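April, still cold

Back from Girnport since lunchtime and I remain unconvinced. Sumathi has been on at me for weeks about this sleep course, three evenings in the hall behind the library, and I said I would go to all of them before passing judgement. I have now been to all of them. Judgement follows.

The man in charge, Zsolt Virág, is pleasant enough and has a good voice, which I suspect is most of the business. We were told to give up tea after two, to put the telephone in another room and to write down our worries on a sheet of paper and fold it. I folded mine. I was awake at ten past three thinking about what I had written on it.

Then came the drops. They are called Zornano, they cost 18 pounds for a bottle the size of my thumb, and as far as I can make out they are lavender and water. I asked what was in them. He said it was more about the ritual. Sumathi bought two bottles and says she has slept like a child ever since, but she slept perfectly well before, she told me so at Christmas.

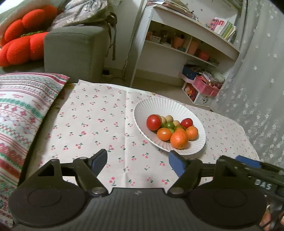

The fruit bowl and the cherry tablecloth.

Fruit is on the list as well, one piece an hour before bed, and no cheese. I have eaten cheese at night for most of my life and slept badly for only some seven months of it, so I can't see that the cheese is to blame. Had a bit of Cheddar just now, in fact.

What I will grant him is the getting up. Same time every morning, however bad the night – I have done it all week and by ten in the evening I am fit for nothing. My grandmother could have told me that and she wouldn't have charged.

There is a follow-up evening next month. Sumathi has put my name down without asking. Must ring her about that, and about the casserole dish.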